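Gisler Bench Rules – Countertop Edition
Wall chart and logbook set for shared robot arm cells
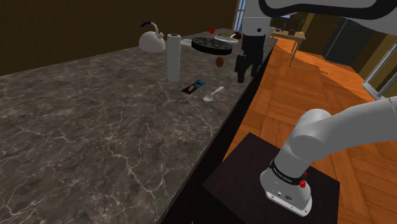 Simulated kitchen cell: single arm on its own pedestal, gripper empty, spoon near the counter's front edge.

Every lab has safety rules for its arm. Most of them live in an email from a person who has since left. The Gisler set puts them on the wall in large type, where they can be ignored in full view.

The chart carries 8 rules, written by Thandeka Dlamini after two years of running tabletop pick-and-place at Trastanar. A selection:

Rule 1. Write the scene list before you place the objects. "Kitchen stuff" is a mood.

Rule 3. Park with the gripper open and empty. If it is holding a spoon, you are still working.

Rule 4. Keep the pedestal off the counter. Whatever shakes one should leave the other alone.

Rule 6. Run it in simulation first, with the same clutter you plan to use on the real bench – wrappers included. A tidy simulation is a very expensive screensaver.

Rule 7. A change to the speed limit gets a signature. Initials drawn as a smiley face do not count, Jinfeng Kang.

In the box
Laminated chart, 700 mm tall
2 logbooks, numbered pages
Pen on a cord (the cord is short on purpose)

Price: $39 per set. Replacement pens sold separately, and often.

The chart is a working aid and does not replace your own risk assessment or the manual for your arm. The manual is still in the drawer.

Revised April. Sold by Giltness.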